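About Genero

Genero is a small school of photography in Illby. We opened in July with one classroom and a darkroom, and today we give courses for beginners and for people who already work with a camera and want to learn printing.

The courses last six weeks. In each group there are at most 15 students, so the teacher has time to look at the prints of every person. We teach black and white film, portrait and the basic rules of light. Cameras can be borrowed from the school for the whole course, but film and paper are not included in the fee.

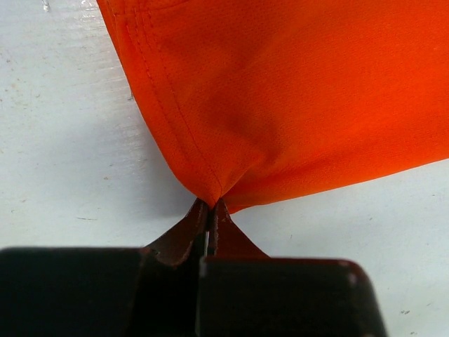
According to Yesenia Zapata, the evening group learns more slowly than the Saturday one but makes the better prints, and she would like it to have a second hour in the darkroom. We are trying to arrange this for the spring.

Every year we show student work in the Nägeli gallery. The last exhibition had some 13 authors and was later shown also in Bratetov.

The office is open on weekdays from 16 o'clock. Please ring before you come, as the door to the street is often locked.

Page updated 05/12/2005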